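Imprimir esta página | Enviar por correo electrónico
Buscar en el sitio Escriba su búsqueda Buscar

Galería: el puesto de manipulación de Wallcombe, antes de firmar nada

19 February 2022

En diciembre nos pidieron una partida para ampliar el puesto de manipulación con un segundo brazo, y desde entonces han llegado a la mesa dos ofertas, la de Stestent y la de Gradard, las dos muy bien encuadernadas. Ninguna dice cuánto cuesta un juego de dedos de repuesto. La de Gradard promete un 98 % de agarres correctos y no aclara con qué objetos, sobre qué mesa ni quién los colocaba. Lo pregunté por escrito y me mandaron otra vez el mismo folleto.

No tengo nada contra el puesto. Lo que me cuesta es aprobar una compra con el argumento de que «ya se amortizará». En el proyecto Kong se dijo lo mismo de la cinta de alimentación, que hoy sirve de estantería.

Lo que pido que se mire, por orden de lo que suele quedarse fuera del presupuesto:

Consumibles. Dedos, recubrimientos, tornillería. Stestent los agrupa en un «mantenimiento anual» sin desglose, y el precio sube a partir del tercer año sin que se explique por qué.

Cableado y protecciones. En la oferta de Gradard vienen como opción. Un brazo sin canaleta se puede usar, claro, pero luego alguien la compra con cargo a otra cuenta y el coste del puesto queda maquillado.

Horas de puesta a punto. Stestent habla de 6 días y Gradard de «hasta 3». Me creo más la primera cifra, y aun así la doblaría. Ninguna incluye los cambios de pieza, que son el trabajo de verdad.

Formación. Aparece en las dos ofertas como gratuita. Gratuita quiere decir una mañana y un PDF, por lo que hemos visto otras veces – ojalá me equivoque.

Objetos de prueba. Los catálogos enseñan cubos y botellas, siempre de pie y bien separados. A mí me interesa más lo plano, lo que brilla, lo que tiene un marco grueso y redondeado y entra torcido en la pinza. Si el proveedor no quiere probar con material nuestro, que lo ponga en la oferta.

Dejo también la pregunta de siempre: qué se hace con el equipo si el proyecto no se renueva. El valor de reventa que figura en la hoja de cálculo lo puso el propio comercial de Stestent, y yo no lo usaría ni para redondear.

Puesto de manipulación, Wallcombe. Pizarra pequeña de marco rosa rojizo, en diagonal junto a los dos dedos de la pinza. Los bordes de los dedos tienen arañazos claros, y de eso hablo cuando hablo de consumibles.

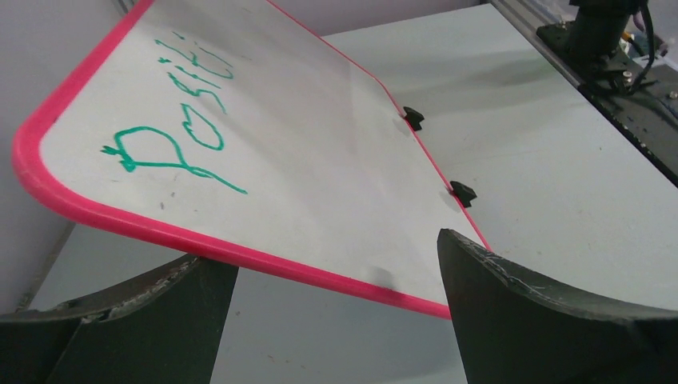 Mientras no haya un precio por escrito para cada recambio, mi propuesta es dejar la partida en suspenso y pedir a los dos proveedores una tarde de pruebas con nuestras piezas. Si alguno pone pegas – y sospecho cuál –, ya tendremos un dato que no viene en el folleto.

Categoría: Equipamiento y compras
Etiquetas: robótica, presupuestos, pinzas, recambios, Wallcombe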